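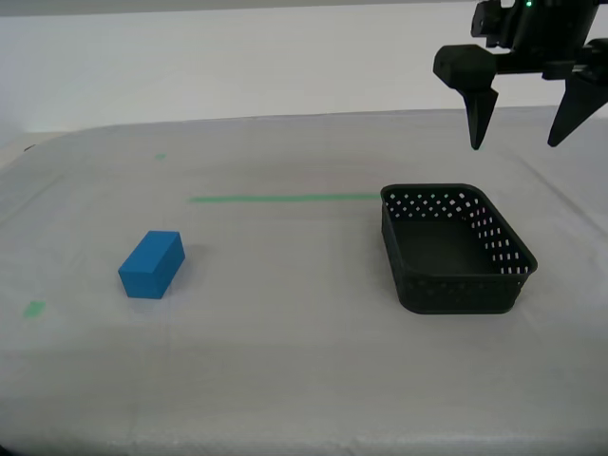
Last changed: January 2024

The Zenaten Manipulation Challenge is a student robotics competition in which teams program a robot arm to move objects between places on a table. It is run by the Gendden Institute of Technology and is open to students in the first two years of an engineering or computing degree. The challenge grew out of a laboratory course taught by Nattawut Nuchit, who wrote the original rules and remains the chief judge.

History

The course on which the challenge is based was called Introduction to Manipulation and ended with a graded demonstration. Students asked to repeat the demonstration as a contest between laboratory groups, and the first open edition was held the following May. Entries were at first limited to students of the institute. Teams from Boonchu College were admitted from the second edition onward, and the most recent edition drew 149 registered students.

The name comes from the Zenaten Building, where the teaching laboratory was located before it moved to its present rooms. The name was kept after the move.

Format

Each team has up to five members and takes part in two rounds. The first is a qualifying round with a single task, known in the rules as Block to Basket. A blue rectangular block and a black plastic basket are set apart on a table covered with a pale cloth, and the arm must pick up the block and release it inside the basket. Green tape on the cloth serves as a reference for the judges when they set out the objects between attempts. The block may be placed at an angle to the table edge, so a program that assumes a fixed orientation will often fail to close its fingers on the correct faces.

The final round uses the same table and gripper but adds objects that are not announced in advance. Teams are given a short period to adjust their programs, after which no changes to the code are allowed.

All arms are supplied by the organizers and fitted with the same two-finger gripper. Teams may not alter the fingers or add padding to them. This rule was introduced after a disputed result in which one team had covered its fingertips with rubber sheet.

Scoring

A run is scored as complete if the block is at rest inside the basket and the gripper has opened and moved clear. Partial credit is given for a stable grasp, even if the block is dropped on the way. Points are taken off if the basket is pushed out of its starting position - a common fault among teams that approach the rim too low. Ties are settled by the shorter total time.

Bultard Prize

The Bultard Prize is awarded separately for the best written report. Reports are expected to describe failed attempts in detail and to include the full program. The prize has been won by a team that did not reach the final on two occasions.

Use in teaching

Block to Basket is still used as the closing exercise of the laboratory course. Students complete it in pairs, first by guiding the arm by hand and then with a program of their own. The course handout follows the competition rules, except that runs are not timed and the penalty for moving the basket does not apply.

See also

Gendden Institute of Technology
Boonchu College
Pick and place
Robot end effector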